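4.2 Finger wear and the fabric tasks

We compared two hand-held grippers, the Nerkora and the Rondby, on the same bench with the same operators and the same wrist-side camera mount. The Nerkora is a parallel-jaw design and slides its fingers on a rail. The Rondby swings them on linkages, a choice that gives it a lighter squeeze and a great many more places to develop slop. Each device did 100 grasps per material, and each was supposed to finish the study with the pads it started with. That last rule was our own, and we came to regret it by July.

On rigid parts the two were hard to tell apart, and we spare the reader the table. Fabric was another matter. The Nerkora pinched reliably but tended to take the tabletop along with the cloth, as far as its force readings were concerned. The Rondby came in at a shallower angle and got under an edge more often, provided the operator closed it slowly. Operators did not like closing it slowly. We asked them to, in writing, with mixed success.

Pad condition was logged from the gripper's own camera before each block, with the jaws open over the bare part of the work surface (Figure 2).
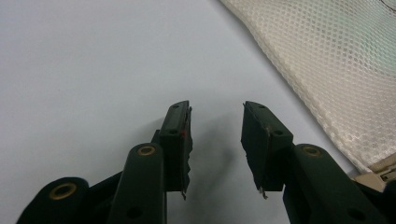

Rademwood Handling Notes
Zein Laboratory working paper | 12 October 2022

Figure 2. Rondby fingers, open, with cream-colored mesh at upper right. The inner edge of the left pad is frayed; the right pad has scuffs and chips along its upper edges.

We scored wear by eye on a scale from zero to 4, a method whose chief merit is that it was finished on time. Fraying counted against a pad only where it reached the gripping face — scuffs on the outer plastic were ignored, however sad they looked. Bushing play was measured separately and is reported in Section 4.3.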